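Thread on moving our wrist-camera grasp stack from a pile of scripts to something we can maintain. Mostly software. Long, sorry.

1/ The old setup was four scripts that talked through files in a temp folder. One grabbed a picture, one ran segmentation, one picked a grasp, one moved the arm. It worked for demos. It was bad for anything that had to run all afternoon.

2/ The new one is a single process with a small state machine on top. We call it Zirnow. States are look, propose, approach, correct, close, lift, check. Every transition gets a log line with a timestamp and the reason for the transition.

3/ The reason field has been the most useful thing in the whole rewrite. Before, I knew the arm stopped. Now I know it stopped because the mask shrank by more than the allowed fraction between two pictures.

4/ Clocks next. The arm controller and the camera driver each had their own idea of the time. The offset was small at startup and drifted during long runs. I was blaming calibration for errors that came from using an old arm pose with a new picture.

5/ Fix: stamp everything on arrival with one monotonic clock, keep a short ring buffer of joint states, and interpolate the pose back to the exposure time. If the buffer doesn't cover the exposure time, drop the picture. Don't extrapolate.

6/ Exposure time and arrival time are different things. I measured the delay between them with a blinking LED and a slow wrist rotation, and got 36 ms on our camera. That value now lives in the config file with a comment saying how it was measured.

7/ Hand-eye calibration is the same method as before. The change is that the result gets a hash, and the hash goes in every log. If somebody takes the camera off and puts it back, the old logs still point at the old calibration.

8/ Perception. The segmentation model is a small one, retrained on our own pictures. The training set is 3,111 labeled images, all from the wrist. I tried mixing in overhead images and it made the masks worse near the fingers.

9/ The fingers themselves are a problem for any wrist view. They are always there, they are dark, and dark objects next to them get merged into them. We render a finger mask from the current gripper opening and subtract it before looking for objects.

10/ Subtracting the mask exactly leaves a thin outline of finger that the model sometimes calls an object. Dilate the mask by a few pixels. You lose a bit of the real object when it sits right against a finger, and the planner has to know that.

11/ So the planner gets three labels per pixel: object, background, unknown. Pixels behind a finger are unknown. The old code treated them as background, and that is how it ended up planning a close with something half hidden behind one finger.

12/ Soft things are where most of the remaining work is. A rigid box has a width and you close to it. A pencil pouch has a width until you touch it. The grasp proposer now gives a range for soft items, and the controller closes on motor current inside that range.

13/ Long soft items also need the whole outline, and up close the wrist camera doesn't have it. We keep the outline from the last far view, project it into the near view, and use the near mask only to correct the position. Same tracker for both views.

14/ Zippers confuse the edge finder. A zipper band in a second color gives a strong line along the length of the pouch, and the old code took it for the edge of the object. Two half-width objects side by side, as far as it was concerned.

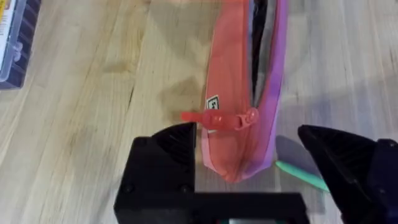 15/ The merge rule for that is simple. If two segments share a long border, have close to the same direction, and show no depth step between them, they become one object. The rule has a test with saved pictures, and the test runs on every commit.

16/ Pull tabs are the opposite case. They stick out sideways and drag the computed center toward them. We now run a morphological opening on the mask before computing the main axis, then put the tab back for the collision check. Axis without the tab, collision with the tab.

17/ Anything thin lying near the target gets its own track, even if we only see part of it. The planner inflates it and rejects a close that would sweep through it. If every candidate is rejected, the state machine goes back to look from another angle.

18/ Wood grain. The depth is fine on our table, but the color edges run diagonally and the axis estimate used to lean toward them on weak masks. Weighting the axis by mask confidence fixed most of it. I still see it at low light.

19/ Replay tool. Neswood reads a log and feeds it back through perception and planning with no arm attached. It's over 600 recorded attempts now. A full replay takes 374 seconds on my desktop, so I run it before every merge - no excuses for skipping it.

20/ Replay can't tell you whether a new grasp would have held. It can tell you that the planner changed its mind, and on which attempts. I look at those by hand. Usually it's a short list.

21/ Still open: the current threshold for soft items is one number for everything, and it should depend on thickness. The correct state can also oscillate if the tracker jumps between two candidates. I have a hysteresis patch for that one, not merged yet.

22/ Next post will be about the config format, which I have rewritten twice and am still not happy with. If you run a wrist camera and handle the unknown pixels differently, I'd like to hear how.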